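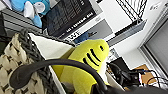

Clornov 101 Polyester Fiberfill
Maker: Indville
Category: Fillings and Waddings / Loose Fiber
Stock status: In stock at the Wynne warehouse
Page last revised: Apr 5, 2026

Overview

Clornov 101 is a loose, siliconized polyester fiber for stuffing soft toys, small cushions, and bolsters. The fiber is hollow and crimped. It is supplied opened, so it can be pulled from the bag and used without carding. The silicone finish lets the fibers slide past each other, which reduces clumping during filling and helps the fill recover after it is compressed.

The grade is intended for hand filling and for small blowing machines with a wide nozzle. For narrow-nozzle machines, order Clornov Ball Fiber, listed separately.

Specification

Material: 100% polyester staple, hollow, siliconized
Color: white
Form: opened loose fiber
Pack sizes: 300 g bag, 3 kg carton
Odor: none
Care: machine wash on a gentle cycle, tumble dry low

The carton is vacuum packed. After opening, leave the fiber uncovered overnight before weighing out portions. Fiber taken straight from a compressed carton will look under-filled by weight and over-filled a day later.

Filling guide

Start with the points farthest from the opening: fins, snouts, tails, ears. Use small tufts and a blunt stuffing stick. Large handfuls leave hollow spots that cannot be worked out once the body is full. Fill the head to a firm hand feel, then the neck or shoulder area, then the body. The neck should be slightly firmer than the head, as this is where most toys go limp first.

A medium toy with a simple body takes around 80 g. Long pile hides uneven filling; short pile and bright solid colors show it, mainly along curved seams and wherever stripes or other details cross the surface.
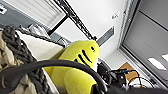

Yellow plush with a rounded head and dark cheek stripes.

Close the opening with a ladder stitch in doubled thread. Do not trim fiber that works into the seam -- push it back with the stick and take the next stitch.

Refilling older toys

Remove all of the old fill before adding new. Mixed fills settle at different rates and produce a hard core with a soft outer layer. Turn the skin inside out, check the seam allowances, and reinforce any that have frayed to less than the width of the original stitching. Embroidered features should be checked from the back for loose thread tails.

For toys with separate lobes or flaps, treat each filled part as its own compartment. Flat lobes are better lined with Dalinon sheet wadding, which holds an even thickness and does not migrate toward the tip.
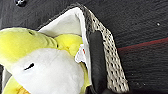

Storage and handling

Store dry, away from open flame and direct sunlight. Reseal part-used bags. Cartons should not be stacked under heavy goods after the vacuum seal is broken.

Ordering notes

Bags and cartons ship separately. Trade accounts can combine Clornov and Dalinon items on one order. Opened cartons are not returnable. The carton label was changed in February; contents and item code are the same.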